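3.2 Snack storage outside the kitchen
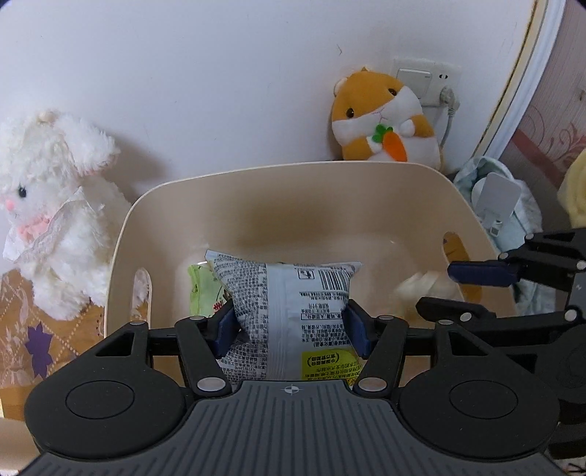

Figure 4. Open basket holding packaged snacks, with plush toys placed beside and behind it.

Of the 1423 storage locations coded in the home survey, 1017 were in kitchens or pantries and were treated in Section 3.1. The present section deals with the remainder, most of which were open containers kept in bedrooms and living areas. Coding followed the scheme of Sutcliffe and Marsden, with one change: a container was entered as a snack store if at least one food package was visible in it, whatever else it held.

Figure 4 shows a typical entry. The container is a large cream-colored plastic basket with rounded corners and an oval cut-out handle in each of two walls. It was coded as open, rigid and portable. A pale snack bag with dense Chinese text and a green snack package share the basket with a small white fluffy item, which was entered under "soft goods, unspecified" as the two coders did not agree on whether it was a toy or a cloth. The green package is partly hidden by the bag and was coded from its visible portion only.

Decorative items within 30 cm of a container were recorded separately. For this entry they include a white plush rabbit leaning against the basket and an orange and white plush hamster holding a felt carrot. The hamster sits against the wall, below a socket with a plug in it. Proximity to a power outlet was scored as a secondary variable, on the assumption that snack stores tend to form where people sit to charge or use a device. The assumption is tested in Section 4.

Bags with wrinkled or folded top seams presented a coding problem. A fold does not establish that a package has been opened, and Huia Sutcliffe and Stuart Marsden differed on this point during the January pilot. The final scheme therefore has no opened/unopened field. Package size was likewise dropped, as soft bags change outline with handling and position. Product category was retained, but only at the level of snack, beverage or other.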